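Clivex kitchen-prep teleop set - README

Updated Jan 20, 2021. Maintained by Mio Amano, older parts by Gareth Bramwell.

What it is
Two-arm demos of small table tasks, toy food mostly. Operator drives both arms by remote control. A second subset, hand-guided (operator moves the arm directly), is in /kines. Don't mix the two when training, action scales differ.

Counts
2813 episodes total
376 of them hand-guided
241 flagged bad, left in on purpose, see flags.csv

Layout
/teleop - one folder per episode
/kines - same but no leader arm stream
flags.csv - episode id, reason, who flagged
Each episode: joint states, gripper opening, overhead video, wrist video left and right, one line of task text.

Known problems
- wrist video is dark in alot of episodes. Brighten before you judge them by eye
- first 320 episodes have overhead timestamps late by one tick. Fix script in /tools, run it once only!!
- task text typed by operators, so spelling is all over. "bord", "carot" etc
- grippers hide the target near contact in the wrist views. Use overhead for labeling
- Gaëtan's older calibration files don't match anything after May, ignore

Operators
Hinata Ogura, Nhi Bùi. Operator id is in the metadata, keep it if you re-export.

Splits
By operator and by task. Random split leaks, neighboring episodes are nearly the same.

Sample views

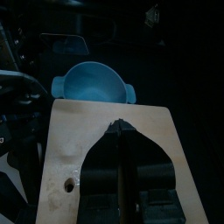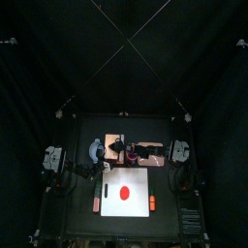
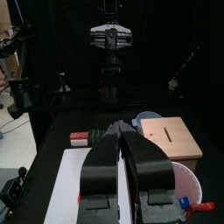
Fig. 1 - Wrist, overhead, wrist. Light blue item in all three.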